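# Blurring the substations

June 19, 2021
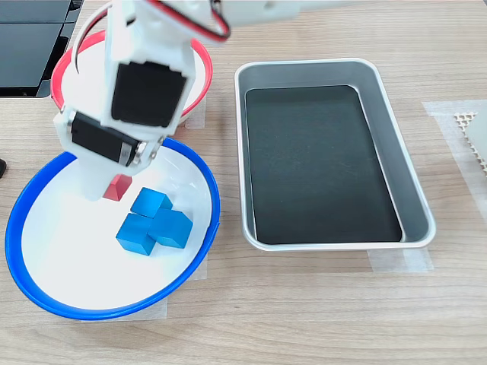
*Blue-rimmed bowl with the cubes in it.*

Vavlow now blurs 36 sites on its public map, mostly substations and two reservoirs. Teun Jansen posted the list in March. I checked 15 of them against the older Hourani tiles, which are still online and still sharp.

A blur also marks the spot. Anyone scanning the map at low zoom can pick out the gray squares in a few minutes. If the operator wants less detail shown, the resolution should drop over the whole district. I have written to Vavlow to ask who picks the sites.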